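잡화점용 접시저울의 제조사 표기와 제작 순서 조사
생활유물 조사 실습 기말 보고서
작성: 세카르 타리간(Sekar Tarigan)
공동 조사: 하루나 혼다(Haruna Honda), 크리스토발 몬테시노스(Cristóbal Montecinos)
지도: 레트노 론도누우(Retno Rondonuwu)

요약
이 보고서는 잡화점 계산대에서 쓰던 접시저울 가운데 Trernar와 Budura 두 상표가 붙은 것을 대상으로, 명판의 표기 방식과 몸체의 주물 형태를 비교한 결과를 정리한 것이다. 두 상표는 경매 목록이나 수집가 사이에서 서로 다른 회사의 제품으로 다루어져 왔다. 조사한 저울에서는 받침대와 지렛대의 모양이 같고 주물 번호도 겹치는 경우가 확인되었다. 따라서 같은 주물 공장의 몸체에 다른 명판을 달아 판매했을 가능성이 높다고 보았다. 다만 제작 연도를 직접 알려 주는 문서는 찾지 못했으며, 제작 순서는 명판 고정 방식과 눈금판의 재질을 근거로 추정한 것이다.
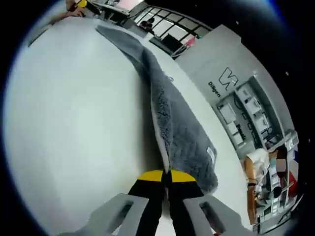

1. 조사 배경과 목적

접시저울은 곡물, 설탕, 못, 단추처럼 무게를 달아 파는 물건을 다루던 가게에서 널리 쓰였다. 지금 남아 있는 것은 장식품으로 거래되는 경우가 많고, 그 과정에서 접시가 바뀌거나 몸체를 새로 칠한 것이 적지 않다. 판매 설명에는 대개 "20세기 초"라고만 적혀 있고 근거는 나와 있지 않다.
이번 과제의 출발점은 로하니 긴팅(Rohani Ginting) 씨의 소장품 목록이었다. 긴팅 씨는 오래된 상점 집기를 모아 온 수집가로, 소장품에 직접 번호를 매겨 공책에 적어 두었다. 공책의 마지막 번호는 542번이고 저울은 그중 일부이다. 목록에는 구입한 곳과 가격이 적혀 있으나 제작 시기는 빈칸인 항목이 많다. 조사팀은 저울 항목의 빈칸을 채울 수 있는지, 채울 수 있다면 어떤 근거를 쓸 수 있는지를 과제의 질문으로 정했다.
처음 계획은 상표를 가리지 않고 저울 전체를 다루는 것이었다. 첫 면담 후 범위를 Trernar와 Budura로 줄였다. 나머지 저울은 상표마다 한 점씩만 있어 서로 비교할 대상이 없었다.

2. 조사 방법

조사는 8월에 시작했다. 저울마다 조사표를 한 장씩 만들고 다음 항목을 적었다.

명판의 문구와 서체
명판을 고정한 방식(리벳, 나사, 납땜)
몸체 바닥면의 주물 번호
지렛대 양 끝 받침날의 모양
접시의 재질과 원래 부품 여부
도색 층의 순서
수리 흔적

주물 번호는 바닥면에 돋을새김으로 되어 있어서 도색이 두꺼우면 눈으로 읽기 어렵다. 이런 경우 얇은 종이를 대고 연필로 문질러 읽었다. 같은 번호를 두 사람이 따로 읽고 결과가 다르면 한 번 더 떴다. 혼다가 읽은 3과 몬테시노스가 읽은 8이 엇갈린 적이 있었고, 다시 뜬 탁본에서 3으로 확정하였다.
도색 층은 이미 벗겨진 부분의 단면만 돋보기로 관찰했다. 칠을 긁어 내거나 용제를 쓰는 방법은 소장자의 동의 여부와 관계없이 쓰지 않기로 했다. 나사를 푸는 작업도 하지 않았다. 그래서 명판 뒷면은 조사하지 못했다.
문헌 자료로는 잡화점 집기 도매상이었던 Kokkonen의 판매 목록 복사본을 이용했다. 이 목록은 긴팅 씨가 다른 수집가에게서 받은 것으로 표지와 뒷부분이 없다. 저울이 실린 면에는 삽화와 품번이 있고 가격란은 비어 있다.

3. 조사 내용

3.1 명판
Trernar 저울의 명판은 황동판이고 글자가 오목하게 찍혀 있다. 글자 획의 끝에 삐침이 있으며 상표 아래에 가는 선이 한 줄 들어간다. Budura 명판도 황동판이지만 글자가 볼록하고 바탕에 검은 칠을 채웠다. 두 명판의 가로 길이는 같고 고정 구멍의 위치도 일치한다. Budura 명판을 투명지에 옮겨 그린 뒤 Trernar 저울 위에 겹쳐 보았을 때 구멍이 모두 맞았다.
고정 방식은 두 가지로 나뉜다. 리벳으로 고정한 것은 몸체와 명판 사이에 틈이 없고, 칠이 명판 가장자리까지 이어져 있다. 일자 나사로 고정한 것은 명판 밑으로 칠이 들어가 있다. 뒤의 경우는 칠을 먼저 하고 명판을 나중에 단 것이다. Budura 저울에서는 나사 고정만 확인되었고, Trernar 저울에서는 두 방식이 모두 나왔다.

3.2 몸체와 주물 번호
몸체는 모두 주철이며 받침대 앞면에 덩굴무늬가 있다. 무늬의 줄기가 왼쪽에서 한 번 끊기는 특징이 있는데, 이 끊긴 부분이 두 상표의 저울에 똑같이 나타난다. 거푸집의 원형에 있던 흠이 그대로 옮겨진 것으로 보인다.
바닥면의 주물 번호 가운데 3072는 Trernar 저울과 Budura 저울 양쪽에서 나왔다. 이 번호가 개별 제품의 일련번호라면 두 점에 같은 숫자가 있을 수 없으므로, 거푸집이나 형식을 가리키는 번호로 해석하였다. Kokkonen 목록의 품번과는 일치하지 않았다. 도매상이 자체 품번을 따로 붙인 것으로 생각된다.

3.3 접시와 추
접시는 가장 많이 교체되는 부품이다. 원래 접시로 판단한 것은 밑면의 고리 지름이 지렛대 끝의 받침과 맞고, 고리 안쪽의 닳은 자리가 받침의 모서리와 일치하는 것이다. 이 기준에 맞지 않는 접시는 조사표에 "교체 추정"으로 적고 비교에서 제외했다.
추에는 Dodis라는 이름이 찍힌 것이 있었다. 처음에는 저울과 한 벌로 만들어진 것으로 보았으나, 긴팅 씨의 공책에는 추를 다른 곳에서 따로 샀다고 되어 있다. 추는 저울의 제작 시기를 판단하는 근거로 쓰지 않았다.

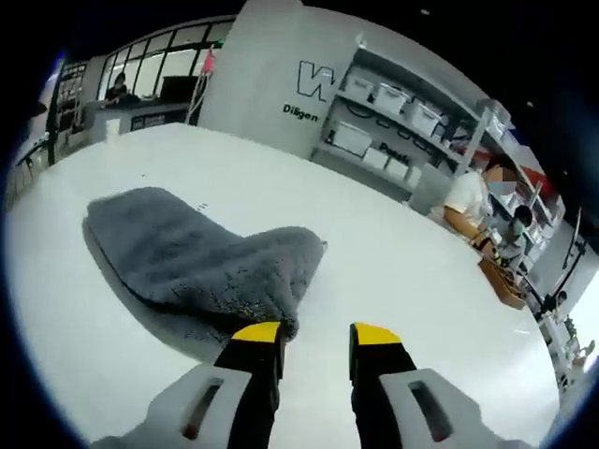
3.4 표면 상태
표면 상태는 부품별로 나누어 기록했다. 황동 접시에는 광택제로 문지른 자국이 있었고, 가장자리 말린 부분 안쪽에 굳은 광택제가 하얗게 남은 것도 있었다. 주철 몸체는 무늬의 오목한 곳에 먼지와 기름이 뭉쳐 있어 줄기의 끊긴 부분을 확인하려면 먼저 먼지를 걷어 내야 했다. 몸체의 먼지는 부드러운 붓으로 털었다. 명판의 글자 사이에 낀 이물질은 그대로 두고 조사표에 위치만 표시하였다.

3.5 눈금판
보조 눈금이 달린 저울은 눈금판이 따로 있다. Trernar의 눈금판은 법랑이고 Budura의 눈금판은 인쇄한 종이에 유리를 덮은 것이다. 종이 눈금판은 습기로 얼룩진 부분이 있어 제조사 표기 아래의 작은 글자를 읽지 못했다. 론도누우 선생님의 조언에 따라 비스듬한 각도에서 빛을 비추어 보았으나 추가로 읽은 글자는 없다.

4. 해석

몸체의 무늬와 주물 번호가 같고 명판 구멍의 위치가 일치하는 점을 근거로, Trernar와 Budura 저울의 몸체는 같은 곳에서 주조된 것으로 본다. 두 상표가 한 회사의 다른 상표였는지, 몸체를 사서 각자 명판을 단 별개의 회사였는지는 이번 자료로 가릴 수 없다.
제작 순서는 리벳으로 고정한 Trernar가 가장 앞서고, 나사로 고정한 Trernar와 Budura가 뒤를 잇는 것으로 추정하였다. 칠을 마친 몸체를 쌓아 두었다가 주문에 따라 명판을 다는 방식이라면 나사 고정이 편리했을 것이다. 몬테시노스는 이 추정에 반대 의견을 냈다. 리벳과 나사의 차이는 시기가 아니라 수리 여부를 나타낼 수도 있다는 것이다. 실제로 나사 고정 Trernar 가운데 하나는 구멍 가장자리가 넓혀져 있어, 원래 리벳이 있던 자리일 수 있다. 이 저울은 순서표에서 뺐다.
Kokkonen 목록의 삽화에는 덩굴무늬가 간략하게 그려져 있어 줄기의 끊긴 부분이 나타나지 않는다. 삽화만으로 같은 몸체라고 단정하기는 어렵다. 목록에 Budura라는 이름은 나오지 않지만, 뒷부분이 없는 복사본이므로 이를 근거로 Budura가 더 늦다고 할 수는 없다.

5. 한계와 남은 과제

한 사람의 소장품만 조사했다는 점이 가장 큰 한계이다. 수집가의 취향에 따라 장식이 많은 저울이 더 많이 모였을 수 있고, 장식 없는 보급형이 있었는지는 알 수 없다. 명판을 떼어 보지 않았으므로 그 아래에 다른 고정 구멍이 있는지도 확인하지 못했다.
조사표에도 고칠 점이 있었다. 초기 조사표에는 받침날의 마모를 적는 칸이 없어서 먼저 조사한 저울을 다시 꺼내야 했다. 탁본 종이에 저울 번호를 적지 않은 것이 한 장 있어 그 탁본은 폐기하고 새로 떴다.
다음에 이 주제를 맡는 조가 있다면 Kokkonen 목록의 원본이나 다른 복사본을 먼저 찾아보기를 권한다. 표지가 남은 것을 구하면 발행 연도를 알 수 있고, 순서만 정한 저울에 시기를 붙일 수 있다.

6. 역할 분담

세카르 타리간: 면담, 조사표 정리, 보고서 작성
하루나 혼다: 탁본, 명판 투사도, 눈금판 조사
크리스토발 몬테시노스: 주물 번호 판독, 도색 층 관찰, 문헌 대조

조사표 사본과 탁본은 긴팅 씨에게 한 벌 전달하였다. 공책의 저울 항목 중 제작 시기 칸은 긴팅 씨의 뜻에 따라 연필로 적었다.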